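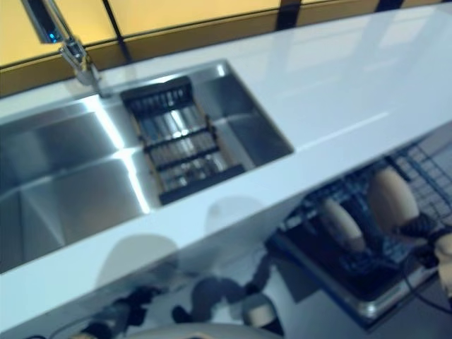

The Min kitchen package, offered by Hetura, is the product under review in Unit 5 of this course. It consists of a pair of jointed hands, a control unit and a set of dishwashing routines, and it is sold to operators of small shared kitchens. Students should judge it first on reach. The hand has to work in the wire rack below the counter, with a double sink set into the surface above it, and its rounded beige fingertips must act on a grid of small square openings. Polished surfaces are a second concern, as both the white countertop and the steel basins throw back light.

Terms of the offer
Trial period: 12 weeks
Routines supplied: 10
Service visits: every 6 months, from the Sidivport office

Doltero, the competing package, will be covered in the next unit. Before then, read the Min service agreement in full and prepare one page on the following: which routines would a kitchen need on the first day, and which could be added later? Bring a printed copy to class.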